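Kitchen > Tips > Storage > Spices and Dry Goods

The Spice Drawer, and What to Throw Out of It

Sunil Gunawardena

Everyone has a jar of ground cloves older than at least one of their appliances. Mine moved house with me twice and had set into something you could resole a boot with. If you can't remember buying a spice, it has been living rent-free and you owe it nothing.

Start by taking everything out. Put it on a tray and wipe the drawer with warm water and a drop of dish soap, then leave it open until it's dry. Cumin gets into the corners and stays there, so go round them with an old toothbrush.

Now the sniff test. Rub a pinch between your fingers and smell it. Paprika that smells of cardboard will taste of cardboard, only redder. Whole spices keep far longer than ground ones, and a tired cumin seed can often be woken up in a dry pan over medium heat. Keep it moving and take it off when you can smell it from the doorway.

Jars. I use the square Fillora ones, 4 ounces each, which sit flat on their sides with the label facing up. Candela Cabello wrote in to say she gets by with old baby food jars and has never had a complaint from the oregano. Fair enough. Whatever you use, wash the lids separately and let them dry overnight before filling. One damp lid will give you a solid brick of garlic powder.

Label the top if the jars stand up and the side if they lie down. Write the month you opened it. Masking tape is fine and peels off without a fight.

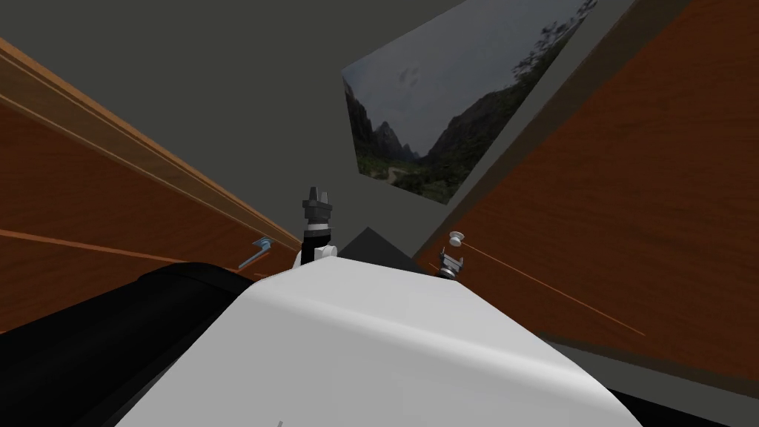

Render: Bronel

Keep the whole lot away from the stove. I know the rack above the burners looks charming. It is also a steam bath, and your bay leaves didn't book one. A drawer or a closed cabinet on the far side of the kitchen is better - cool, dark and a bit boring.

Alphabetical order lasts until the next time somebody makes chili. I put the everyday ones at the front and the baking ones at the back, and leave it at that. Buy small bags of anything you use once a year. A 300-gram sack of star anise is a commitment.

Related
Getting the Smell of Onion Out of a Cutting Board
Flour, Moths and You
Sticky Drawer Runners: Wax or Soap?
Which Lids Can Go in the Dishwasher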